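I picked up the grippers at robotics club and now my forearms hurt

Our student robotics club is back from break, and we jumped straight into the Drelasdale project, so I figured I'd write up the first session for everyone who keeps asking me in the hallway what we do up there! Short version: we pick things up and put them down again, a lot, with a gripper in each hand, so that our arm (it's called Skorkach, don't ask me, the seniors named it) has something to learn from.

Carla Bataineh is running the project this term and she had me on tabletop stuff first. Sounds easy, right? My first few grabs were terrible. You squeeze way harder than you need to, or you come in at a silly angle and end up chasing the thing across the table. Paper is the worst. I'd take the toothbrush package over anything made of paper, any day.
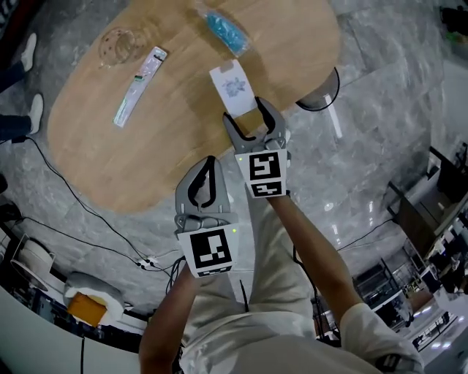
Two grippers at the oval table, with the flower drawing between the fingers of one of them.

We had 1,340 good runs saved when we stopped in December, and Carla wants another 100 from each of us before the Arkitz meet. A run only counts if you start with both grippers open and don't rush the ending, and I lost a bunch of mine to rushing. Charoen Suksawat checks them at night and sends back very polite notes. Mine said "slower please" 3 times. 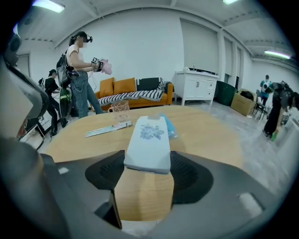
Flowered white box at the finger pads, orange sofa at the back of the room.

My favorite part is how different everybody is at it. Some people lean right in over the table and some stand up super straight and do it all from the elbows (I'm a leaner, and my back knows it). Carla says the mix is good for the training, so I'm not changing a thing.

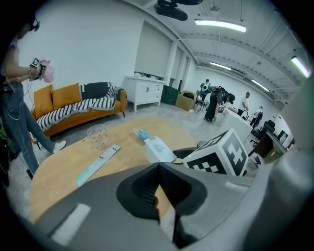 Next up we split into 2 teams and try the same objects in a different order, and then Skorkach gets its turn. Bangash, the team we lost to last year, is already bragging about its sorting times, so the pressure's on. If you want to try it, come find me or Carla after class. Wear sneakers, eat first, and leave your big coat downstairs!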